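六月 作業ノート
「Susholm」リミックス用ステム作成、声の処理について

午前十時に始めた。前回のノートで、声のトラックのピッチが最後まで安定しないと書いた。今日はその続きです。自分のためのメモですが、スタジオのほかの人も読むので、できるだけ順番に書きます。日本語がおかしいところは直してください。

素材は「Susholm」の歌のトラック。長さは5分と少し、テンポは曲の中で一度変わる。前半は遅く、ドローンの上に声が二つ重なっている。後半はリズムが入って、声は短く切られて打楽器のように使われる。私の担当は前半の声です。後半はTurlowで作業しているチームが持っている。

まず、元の録音を何も処理しないで三回聴いた。ヘッドホンで二回、スピーカーで一回。前に私は、揺れはピッチシフターのせいだと考えていた。しかし処理の前の録音にも、もう揺れがある。歌っている人が長い音の終わりで少し下げている。癖かもしれないし、わざとかもしれない。楽譜がないので判断できない。

試したこと、その一。
声をオクターブ下に移して、元の声と混ぜた。フォルマントは固定。結果はよくない。低い声が人の声に聞こえないで、モーターの音のようになる。それが面白い場合もあるが、この曲ではドローンとぶつかって、どちらの音も見えなくなる(「見えなくなる」は音に使ってもいいですか。私の国の言葉では使います)。

その二。
フォルマントを一緒に動かした。こちらのほうがいい。ただし子音が太くなる。とくに「s」の音が「sh」に近くなって、言葉の意味が変わって聞こえるところがある。歌詞は造語が多いから問題ないと言う人もいるでしょうが、私は気になる。ディエッサーを前に置くか後ろに置くか、両方書き出して比べた。前に置いたほうが自然だった。後ろに置くと、息の音まで弱くなって、歌っている人が遠くへ行ってしまう。

その三。
粒の合成(グラニュラー)で長い音だけを伸ばした。粒の長さは28ミリ秒から始めて、少しずつ長くした。短いときはざらざらして、古いラジオのような質感になる。長くすると滑らかになるが、音の頭が二重に聞こえる。結局28ミリ秒に戻した。ざらざらは残るけれども、ドローンも少しざらざらしているので、よく合う。最初の設定が一番よかったというのは少しくやしいです。

ノイズの件。
左チャンネルの436ヘルツのところに細いピークがある。初めは声の倍音だと思って残したが、声のない部分にも同じ高さで続いている。Plombridgeで録音したときの機材から来たものだと思います(確認していない)。狭いノッチで切ると、声の一番大切な音域も一緒にやせる。そこで、声のない部分だけオートメーションで切った。声が入る直前に戻すが、戻し方が速いと、カーテンを急に開けたように聞こえる。今の設定は長めのカーブ。もう一度、朝の耳で聴くこと。

リバーブについて。
送られてきた参考ミックスでは、プレートのような響きが深くかかっている。私はもっと乾いた声のほうが好きです。声がどこから来るのか分からない、という感じがこの曲の中心だと思うが、響きを深くすればそうなるとは限らない。乾いた声がすぐ近くで、しかし変な高さで歌うほうが、私にはこわい。プリディレイを長くして、響きの量を減らしたバージョンを作った。ファイル名の最後に「dry2」と付けた。参考ミックスに近いほうは「wet」のまま。

昼の休みのあとでHaddadinのプラグインも試した。声を和音に分ける機能がある。画面はきれいだが、つまみの名前が分かりにくい。「Bloom」と「Drift」の違いを説明書で二回読んで、まだ分からない。「Drift」を上げると和音の一番上の音だけが遅れて来るようだ。少し使うと祈りの歌のような感じになり、たくさん使うと酔った合唱団になります。使うなら二番目のフレーズの終わりだけ。全体に使うのはやめた。

設定の記録(前半の声、午後三時の時点)
ピッチ:オクターブ下、フォルマント連動
ディエッサー:ピッチの前
グラニュラー:長い音だけ、28ミリ秒
ノッチ:436ヘルツ、左だけ、声のない部分だけ
リバーブ:dry2の設定
Haddadin:二番目のフレーズの終わりだけ、Driftは低く

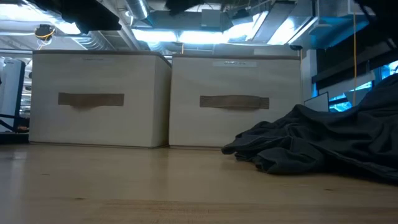

Siham Abou Jaoudeからは、夕方に電話で、dry2のほうが好きだがグラニュラーの部分はもう少し小さくしてほしい、と言われた。声を伸ばしたところでは言葉より質感のほうが先に耳に入るので、二番目のフレーズに入る前に聴く人が疲れるのではないか、という意見だった。それから、長い音の終わりが下がるのは直さないでほしい、あの下がり方がないとこの歌ではなくなる、とも言っていた。

後のほうは賛成です。補正はかけない。前のほうは、最初はあまり賛成ではなかった。でも電話を切ってから小さいスピーカーで聴いたら、確かにざらざらが前に出ている。大きいスピーカーではドローンが支えているから気づかなかった。グラニュラーを2デシベル下げて、高いところを少し丸くした。これで言葉が戻った。もっと下げると、今度は伸ばした音とそうでない音のつなぎ目が分かってしまう。2デシベルで止める。

つなぎ目についてもう一つ。クロスフェードは等パワーにしていたが、同じ声から作った音どうしなので、真ん中でふくらむところがあった。直線にしたら直った。これは前にも同じ失敗をして、前のノートにも書いてある。自分のノートをもっと読むこと。

モノラルでも聴いた。二つの声を左右に開いているので、モノラルにすると二番目の声が薄くなる。位相を見たら、下の声にかけたコーラスが原因だった。コーラスを外すと左右の広さが少しなくなるが、声の形ははっきりする。外したほうで書き出した。Turlowのチームが後半で同じコーラスを使っているなら、前半と後半で広さが違ってしまうかもしれない。聞いておく。

残っていること
・ノッチの戻り方を朝に聴く
・二番目のフレーズの最初の息を残すかどうか(今は残している。私は残したい)
・Turlowにコーラスのことを質問する
・テンポが変わるところの前で、声の最後の音をどこまで伸ばすか。後半のキックの最初の音と重なる長さと、その前で切れる長さと、両方を送る
・Plombridgeの録音のとき、どのプリアンプを使ったか調べる

書き出しは全部24ビット、頭の位置は曲の最初にそろえた。共有フォルダの「voice_A」に入っている。古いバージョンは消していないので、間違えて使わないように日付を見てください。

夜七時に終わった。耳が疲れたので、音量を下げてもう一度だけ通して聴いて、それから電源を切った。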